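12 comments | 43 shares

Speaker notes: Looking after one arm on one table

Good afternoon, and thank you all for coming back from coffee so promptly. I've been keeping our Tokarz cell running since January, and I'd like to spend my time on the small chores — the ones that take five minutes and save you a whole evening.

(Next slide. Let them look at it for a moment.)
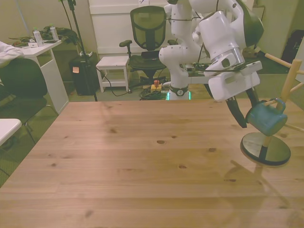

The mug rack

I love this task, and it's a fussy one! The pegs stick out at an angle, so the mug handle has to arrive at the right tilt, and long fingers like ours make any error at the wrist look bigger out at the tips. Before each session I check the finger screws, then the mount, then I follow the black cables along the links with my hand, with the arm stopped, of course. If a loop has gone tight anywhere, I fix that before I even think about touching the software.

Please also know where your stop button is. Ours has a red top and sits on a little yellow box, and everyone who joins us at Flavach practices reaching for it.

(Pause for questions on cables. There are always some.)

The second half is about the wrist camera. We wipe the lens with a dry cloth every morning, and after any bump we run the Wesska calibration again, which is 12 poses and a bit of patience.
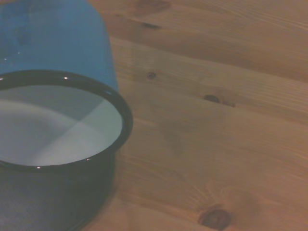
Sarnus Robotics Club, Cell Care Team

Glossy enamel is a good test of your lighting. Look at the bright spots on the dark rim, and how the white inside goes gray on one side. I keep a pot like that handy and compare the view with a saved one whenever somebody has moved a lamp.

(If time is short, skip to the logbook.)

Last thing, the logbook. We're up to page 53, mostly screws and cables, and I'm happy to pass it around while you ask me things.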